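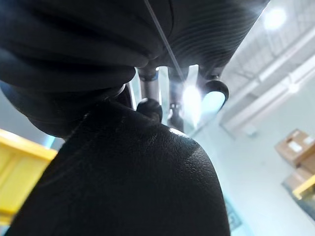 Wrist camera view past the ribbed black cover, with a grey cable running across it and the metal rods showing through the gap.

I've spent most of April with my head beside a robot wrist, and I'm pleased to report that our gripper trial at the Galorberg shop is finally giving us something worth arguing over. Two grippers are in the running for the mixed carton job, the Melari and the Nouri, and anyone who's walked past the bench at smoko has probably been asked to pick a side.

The test is pretty plain. Each gripper gets 700 picks from the same mix of cartons, pouches and soft mailers, on the same arm, at the same speed, with the same person loading. Shiyu Wei wrote the pick list and she's been very firm about nobody swapping in the easy boxes (I tried, I got caught). We log a pick as good if the item lands inside the marked area and isn't crushed, torn or upside down. Everything else is a miss, even the ones that look rather graceful on the way down.

The Melari finished its run first. It's the quicker one to fit and I like how it behaves on cartons, where it missed only 2. Pouches were another matter. It had 13 misses there, most of them the shiny coffee kind, and by the end Boyang Tang could call them before the arm had even started moving. He reckons a softer lip would fix a good share of it, so we've ordered a set and we'll run the pouches again once they turn up.

The Nouri is partway through, so I won't give you a score yet. It's gentler with mailers and a bit fussier about where it comes down. It also takes longer to change over, and Wenjie Cai has skinned a knuckle on it, which has gone into the notes under maintenance.

What's surprised me most is the wrist camera. We brought it in to help with lining up, and I'd assumed we'd glance at it now and then. Instead it's become the first thing everyone opens after a miss! You do give up a lot of view to the black covers at close quarters, and bright light is a nuisance. There's a spot beside the longer rod in the picture at the top where the glare blooms and partly washes out the detail around it. Érica Medeiros wants to try a lower exposure, I want to try a little hood, and we've agreed to do hers first as it costs nothing.

We're also weighing up whether to shift the camera to the other side of the wrist. That would change how the cable is routed, and cable routing is the one subject guaranteed to keep this team talking past home time. My vote is to leave it where it is until the Nouri has finished, so both grippers get judged from the same spot. Ásdís Ásgeirsdóttir agrees with me, and she signs off the hours, so I'm feeling fairly confident.

On the controller side there's less drama. We've stayed on the Jomumen unit for the whole trial and we're not touching its settings until both runs are in. A few of you asked about trying a faster approach speed. Yes, we'd love to, and it's next on the list: 100 picks per gripper to start with, cartons only, then we'll see whether it's worth going further.

If you've got an awkward item you'd like thrown into the next round, bring it down to the bench with your name on it. Odd shapes are very welcome, and so is anything floppy. Please don't bring glass, and please don't bring lunch (you know who you are). Shiyu is keeping the list and closes it at 3 pm on the day before we restart.

I'll post the Nouri numbers when they're done, along with the pouch rerun if the new lips get here in time.

Contact the Galorberg newsroom | © Galorberg, all rights reserved | Back to top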